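4.2 Gripper comparison on the processor task

We compared two grippers on the same arm, with the same wrist camera and the same controller. The first, the Skitero, is a parallel-jaw gripper with stiff fingers and a list price we were asked to stop mentioning in meetings. The second, the Jenley, is a printed design whose fingers flex sideways under load. Both were driven through the Stilov controller at its default gains, partly for fairness and partly out of respect for the afternoon we lost trying to improve them.

Each gripper was given 18 attempts at picking up a desktop processor and placing it in an open socket. An attempt counted as a success if the processor sat flat in the socket when the fingers opened, as judged by the second author with a flashlight. Operators worked by teleoperation from the wrist view alone. They were allowed to regrasp as often as they liked, which one of them took as a personal invitation.

The wrist camera was mounted so that both fingertips stayed visible at the bottom of the view. This costs us part of the workspace, but earlier tests with a centered mount had shown that operators who cannot see the fingertips will guess where they are, and will guess with great confidence. Figure 3 gives the view at working height. 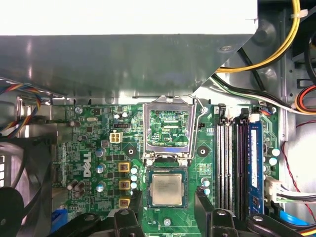 Figure 3. Wrist camera view of the processor task. The processor lies between the gripper fingers, directly below the open, empty socket.

The Skitero succeeded in 15 of 18 attempts. Its failures were all of one kind: a finger touched a neighboring component on the way down, the force limit tripped, and the arm stopped where it was until somebody walked over. The Jenley also succeeded in 15 of 18, a result that pleased neither of the camps that had formed in the lab by November. Its fingers slid past the same components without complaint, but the flex that let them do so also let the processor rotate in the grasp. In two of its three failures the part arrived over the socket visibly skewed. In the third it did not arrive.

The equal totals hide a difference in how the attempts felt to run. Operators described the Skitero as predictable and the Jenley as forgiving, and Telmo Aguirre, who ran trials with both, described the Jenley as "like using chopsticks that have opinions." We did not find a scale for this.

Clearance matters more here than grip force. The processor is light, and either gripper can hold it -- the trouble is getting two fingers down beside it on a populated board. Thinner fingertips would be the obvious next step for the Skitero. Anselmo Vallejo has cut a set for the Requena test cell, and we return to them in Section 5, along with the matter of what they did to the first board.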